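Fandton Interview Recorder: Set-up Guide for Investigators and Interview Suites

Section 3. Preparing the room and recording your first interview

Welcome to the part of the guide we most enjoyed writing! Once you've been through this section a couple of times, setting up for a witness interview should take you very little time, and you can give your attention to the person in the chair opposite. Read it through once before you touch anything, then work through the steps with the unit in front of you.

You will need the recorder, the Wodetti table microphone, the mains lead and your own access card. If your unit came with the older Emness microphone, steps 4 and 5 differ slightly (see the note after step 6).

Placing the recorder

1. Put the recorder on a flat surface near the wall, with the front panel facing the interviewer's chair.

2. Plug in the mains lead and switch on at the back. The panel lamp glows amber while the unit checks its discs, then green. Wait for green.

3. Keep drinks well away from the recorder and the microphone. Water with a screw cap is the best thing to offer, and please do offer it - witnesses talk for a long time and dry throats make for mumbled recordings. 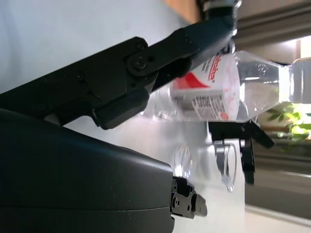 Bottled water with a white and red label.

4. Stand the microphone between the two chairs, slightly nearer the witness. Push its plug into socket A until it clicks.

5. Press TEST. Speak in your ordinary voice from the interviewer's chair, then do the same from the witness's chair. The level bars should reach the middle of the scale both times.

6. If one chair reads much lower, slide the microphone towards it and test again. Leave the gain dial alone at this stage. Moving the microphone nearly always does the job, and you get a far cleaner sound for it.

Note: The Emness microphone has no click in its plug. Turn the collar clockwise until it is finger-tight, and expect the level bars to sit a little lower.

CAUTION: Never pull the microphone plug while the lamp is red. The recording will be closed at that point and cannot be joined up again afterwards.

Opening a case record

7. Hold your access card to the reader. Your staff number appears on the panel.

8. Choose NEW INTERVIEW and type in the case reference. For a second or later interview with the same witness, choose CONTINUE CASE instead. The recorder then links the sessions for you, a lovely feature when you come to prepare the disclosure bundle.

9. Check the date and time against another clock. If they are wrong, stop and correct them from the SETTINGS page now. They are locked once recording begins.

10. Load a blank disc in each of the 2 trays. One becomes the sealed master and the other your working copy.
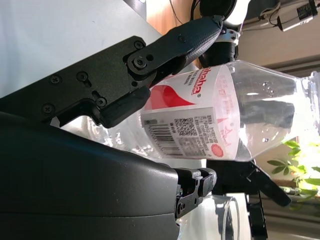 11. Press and hold RECORD until you hear the long tone. The lamp turns red. State the time, the place and who is present, and ask each person to say their own name. This gives whoever types the transcript a sample of every voice.

12. For a break, say aloud that you are pausing, then press PAUSE. Say the time again when you restart. The unit marks both points on the record.

Each pair of discs holds 73 minutes. The panel shows a countdown, and a soft chime sounds 3 minutes before the end. Let the witness finish the answer they are giving, then pause and change both discs together.

Note: The chime can be switched off under SETTINGS, SOUNDS. Many interviewers prefer this when speaking with children or anyone who is easily startled, and the countdown still shows on the panel.

Closing and sealing

13. Say the finishing time, then press STOP twice. Wait for the green lamp before opening either tray.

14. Take out the master, sign the Agbeko seal and fix it across the case in front of the witness. Write the seal number in your log.

15. Play the first few moments of the working copy. Listen for both voices.

CAUTION: Do not play the master to check it. Once the seal is broken, a written explanation has to travel with the disc.

If the working copy is silent on one side, go back to step 5 before the next interview and see Section 7, Faults and odd noises. For storing sealed masters overnight, see Section 4.

Section 3 last revised September 29, 2019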